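I get asked every April how I read the creek behind my place, so I'm finally writing it down. You don't need a fancy station with a satellite dish on it. You need a staff gage, a notebook and a bit of patience with mud!

My stretch is on Skendside Creek, just below the old Fontana bridge. I set my gage on the left bank (left when you're facing downstream – this trips up everyone the first time, me included).

## Pick your spot

Look for a straight run where the water stays calm even when it's up. You want a pool with something solid at its lower end, like a rock ledge or a riffle that doesn't shift around. Stay away from the inside of bends. I put my first gage on one and it was buried in gravel by summer.

## Set the gage

1. Bolt the plate to a post that's driven well into the bank, or to a bridge abutment if the owner says yes.
2. Put the zero mark lower than the lowest water you ever expect, so you never have to write a negative number.
3. Level from the zero mark to something that won't move. Mine is a brass bolt in the abutment, at 1,372 feet.
4. Write that elevation inside the cover of your notebook.

Go back and check the level once a year. Ice can lift a post and you won't see it by eye.

## Take a reading

Crouch down so your eye is close to the water and read where the surface crosses the plate. If it's bobbing, watch for a bit, then take the middle between the high and the low. I go out at 7 a.m. with my coffee, and I note the stage, the time and whether it's raining.

## Turn stage into flow

This is the fun part. You measure the flow directly at a bunch of different stages, plot the pairs, and draw a smooth curve through them. I have 19 measurements so far and 17 of them sit nicely on the line. The other two were taken with weeds choking the riffle, so I marked them and left them off. My biggest is 258 cubic feet per second, and I don't trust the curve above that.

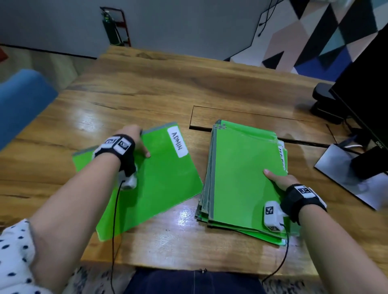

*Ristar Gravis*

## Keep your notes straight

Copy each page the same day, while you can still read your own wet handwriting. I keep the field notes exactly as written, mistakes and all, and put corrections next to them with a date. Whenever the curve changes, start a new sheet and save the old one – you'll want it when you go back over last year's numbers.

Next up is a crest-stage pipe with ground cork in it, to catch the peaks I sleep through.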